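Trasside Hall: Notice to Patrons Regarding the Second Pressing

The management of Trasside Hall wishes to record the circumstances under which the December presentation of Reinhold Strobel's second album did not proceed as printed in the program. Patrons who were in attendance will recall much of what follows. Those who have written to us asking for a refund are requested to read it to the end.

1. The Doors

Doors opened at 7:15. The hall was full, and the 68 chairs on the main floor had been taken by listeners of Mr. Strobel's first album, Gurido, several of whom had brought their own copies. Mr. Strobel arrived through the kitchen. He carried the only test pressing of the new record, Cordeiro, in a pillowcase, and he would not allow the staff to hold it.

2. The First Side

The first side was played without interruption. The management found it agreeable. There was applause after the slow song about the ferry, and a woman in the back row was heard to say that it was her ferry. Mr. Strobel asked her to stand. She declined.

3. The Interval

An interval of 15 minutes was announced. During this time Mr. Strobel remained beside the turntable and spoke with no one. The record label, Barard, had sent a representative, who informed the management that the second side had not been heard by anyone at the company. Mr. Strobel had mixed it alone, at night, and had returned the advance.

Refreshments were offered at the round table, as is customary.
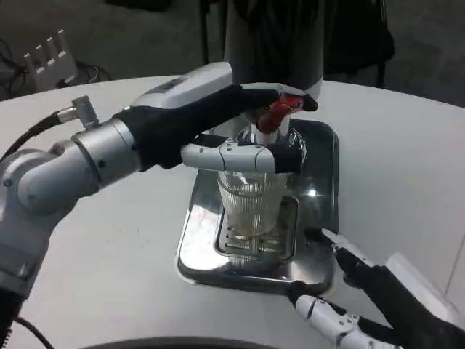
4. The Second Side

At the close of the interval Mr. Strobel turned the record over and lowered the needle. The second side contained no music. It contained a room — chairs moving, coats being taken off, a cough, a door. After two minutes a voice on the record said, quite clearly, that it was her ferry.

The woman in the back row then stood.

She walked to the front of the hall. Mr. Strobel lifted the needle and handed her the pillowcase, and they left together by the kitchen. The record was still turning when the staff reached it.

5. Refunds

The management has considered the matter and holds that both sides were presented. Refunds will not be issued. Coats left on the main floor may be collected at the box office until 9 in the evening. The pressing remains in our safe, and Mr. Strobel has not replied to our letters.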